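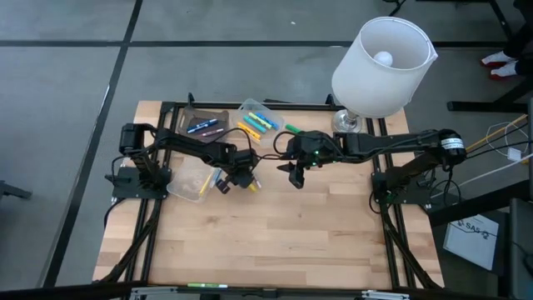 The Marker Drawer

Rosalie had until five. The keys went back at five and the van was already outside with its flashers on, and what was left in the whole apartment was the marker drawer.

She tipped it out on the kitchen floor. Stupid. They rolled everywhere, under the stove, under the radiator, one all the way to the bathroom door.

Blues. Start with blues.

Her aunt had been strict about it. Heidrun Stöckli, 37 years drawing maps for Hubmann, hiking maps mostly, and every color had its own clear plastic tray on the table by the lamp. Blue for water. Green for woods. Yellow was for paths you could still walk, orange for paths you could walk if you had to. Purple she never explained. When Rosalie was nine she'd put a purple in with the yellows and Heidrun had fished it out without even looking up from the paper.

"It dries out faster in company," she said.

Was that true? Probably not. Rosalie believed it untill college.

The phone. The van guy.

"I'm in a loading zone."

"Ten minutes."

"You said ten minutes before."

"So it's the same ten minutes," she said, and hung up, and felt bad, and crawled under the table for a teal.

Teal. Was teal a blue? There'd been a lake above Tumdale that Heidrun always did in teal, only that one. Hubmann kept changing it back at the printer. She'd write them a letter, they'd print it blue anyway, she'd write another letter. There was a folder of those letters somewhere. Box 4 maybe, the one marked KITCHEN / ODD.

Into the tray with the blues. No – out again. Its own tray. There wasn't another tray. She got a yogurt cup out of the trash and rinsed it and put the teal in that, and it looked ridiculous, one marker standing up in a yogurt cup.

Half the caps were cracked. She tried them on the back of the gas bill. Blue, nothing. Blue, a scratch. Yellow, nothing. Green, a good fat wet line, like it had been bought that morning. Green again just to see it. She wrote her name. She wrote Heidrun's name under it and the umlaut bled into one fat dot.

Quarter past four.

The buyer wanted the lamp, he'd said so twice on the phone. White shade, nothing special, the bulb looks right at you if you're standing up. Heidrun never stood up, so. He could have the lamp. He could have the curtains. He had asked about the markers too, were they included, his daughter liked to draw, and Rosalie had said no so fast that he apologized.

Purple next. Just the one, by the radiator. She held it a while longer than she had time for.

There was a map in the tube by the door, the Itano sheet, never printed. Heidrun drew it the last May she could still hold a line. Rosalie had only seen it once, over her shoulder, and been told to go put the kettle on. She wasn't going to open it now. There was a van outside.

She opened it now.

It wanted to curl. She pinned it down with the blues on one side and her knee on the other. Woods, green. River, blue, the long one that comes down past Prunora. Yellow paths going up both banks and a bit of orange near the top where it got steep. All very neat, all very Heidrun, every contour shut where it ought to be.

And a purple line. Thin. It came in from the left margin where there was no road, no track, nothing, crossed the river at no bridge, went up through the woods and stopped at a little square. A house. No name. A height, 77 something, the last digit smudged under a thumb.

Rosalie put her own thumb on it. Too small, her thumb.

The phone again. She let it go. It rang out and then somebody leaned on the horn downstairs, long, and a dog started.

OK. OK. Roll the map, cap on the tube. Blues in the tray, yellows in the tray, lid, tape, more tape. Greens in her coat pocket because the greens still worked. The teal in its yogurt cup, in her hand, like a drink. She turned the lamp off. Turned it back on so he'd see that it worked.

Keys on the counter – no, keys in her hand, they had to go to the agent. Door. Stairs. She was down to the second landing before she went back up for the purple, two steps at a time, map under her arm, and the door had locked behind her and she had to put everthing down on the mat to get the key in.

It was on the floor by the radiator where she'd left it. She took the cap off and tried it on the back of her hand.

It wrote.

"Which way are we going?" the van guy said when she got in.

"What's past Prunora?"

"Nothing's past Prunora."

She buckled up, tube between her knees. "Drop the keys first," she said. "Then go left."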